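Wavoton Work Studies
Open calls

People wanted: ten working days of breaks, taken on purpose

Deadline: end of February
Pay: $193
Where: your own workplace, plus two Thursday visits to us in Dandmont

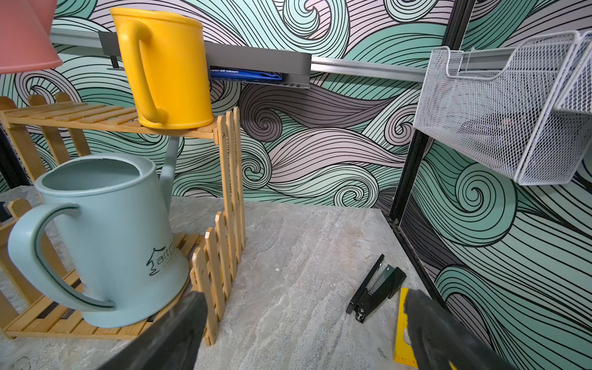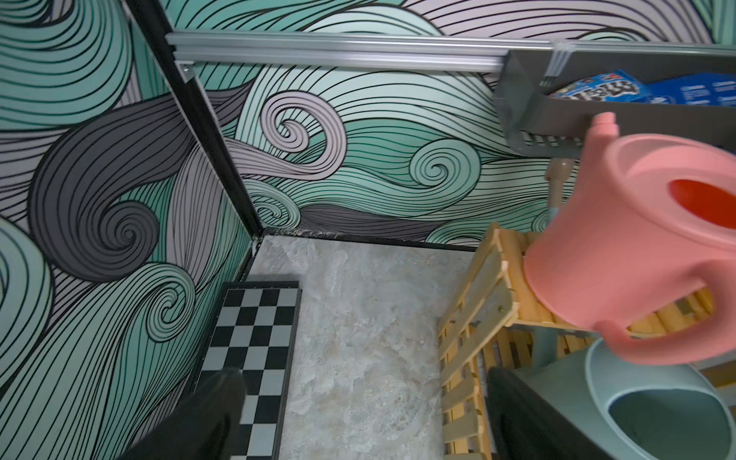
The wave wall.

Most of us have been told that short breaks make us better at our jobs. You have probably heard it from a manager, a poster, or an app that buzzes at you while you are in the middle of a sentence. We have read a good deal of what gets cited for this advice and came away less sure than when we started. Many of the studies ask people how they feel right after a break, which is a bit like asking people if they liked dessert. Others were run on students doing arithmetic in a lab, and we don't know many people who do arithmetic in a lab for a living.

So we want to try it with people who have regular desk jobs, and we want to do it in a way that lets the answer be no.

What we are asking

You will work as you normally do for ten working days. On some of those days you will get a text telling you to take a break at a set time. On other days you will get a text telling you to skip any break you don't need, apart from lunch and the restroom. You won't pick which days are which, and neither will we. The order comes out of a random draw made before you start.

At the end of each day you fill in a short form. It asks what you got done, what you had to do over, and when you stopped work. There is one question about mood. Svenja Kramer wanted to leave it out and lost the vote, but it comes last on the form so that it can't color the other answers.

You also come in twice, once before the ten days and once after. Each visit lasts 49 minutes. That number looks fussy, but it is how long the tasks took when we timed them, and we would rather print it than write "under an hour" and keep you for seventy. The tasks are proofreading, sorting mail into categories, and a dull one with a clock that you will not enjoy.

Who can take part

You need to be 18 or older and work at a desk at least four days a week. At home is fine. You need to be able to read and write comfortably in English, and you need some say over when you step away. If you work a phone queue where each minute is logged, we are sorry, but we can't use you this time. We know that leaves out a lot of the people who are most tired. It is a real weakness of the study and it will say so in the report.

Please don't apply if you coach people on productivity or sell a product to do with breaks, focus or sleep. If you already use Windis or a similar reminder app, you can apply, but you will have to switch it off for the ten days. Two people have told us they would sooner skip the money.

You don't need to believe in breaks. You don't need to disbelieve in them either, though we would like a few more doubters than we have now. The people who answer calls like this one tend to be the people who already think the thing works, and a room full of fans is not much of a test.

What we won't promise

We can't tell you that you will feel rested, sharper or happier. We will not send you a "personal focus profile." Ten days of one person's forms can't support one, and we are suspicious of anyone who says otherwise. If you ask, you can have a copy of your own raw answers in a plain spreadsheet and make of them what you like.

The results may be boring. If breaks make no difference that we can measure, we will write that down and publish it at the same length as we would have published the other thing. Boyang Gu has already written out how the numbers will be handled, and that document is posted on our site with the questions we plan to answer and the ones we don't. Read it before you apply if you are that sort of person. We would like more of that sort of person.

Pay and fine print

The payment is $193, in two parts. You get the first half after your first visit and the rest after the second. If you quit partway, you keep what you have been paid and nobody will call to talk you out of it. Missing a form now and then does not cost you anything. Please don't fill in a missed one from memory three days later – a gap is more use to us than a guess.

We pay for parking at the El Fassi building, or your bus fare both ways. Bring the receipt. The lot is small and the machine does not like cards.

Your employer will not be told that you are in the study. We don't ask for your company's name, only the kind of work. If your workplace has rules against outside surveys, that is for you to sort out before you sign up, and we can't write to your boss for you.

Funding comes from our own contract work. An office furniture seller offered to pay for part of it in exchange for seeing the results early. We said no, and we would like that on the record, since people tend to ask.

How to apply

Fill in the form on the "Take part" page. It has 10 questions and none of them ask for an essay. Mairéad Gilmartin goes through the forms each Thursday and answers everyone, including the people we can't take. If you have not heard back after two Thursdays, check your spam folder and then write again.

Questions about the visits, the building or step-free access go to Shalini Goel, who would much prefer to hear about it ahead of time than at the front desk. Questions about the method go to Boyang. Complaints about the method also go to Boyang.

If you took part in our meeting-length study last fall, you may apply again. Those results are late. They are with an outside reader who disagrees with one of our tables and may be right, and they will go up on the site when that is settled.

Applications close at 5 p.m. on the last working day of February. First visits start the week after.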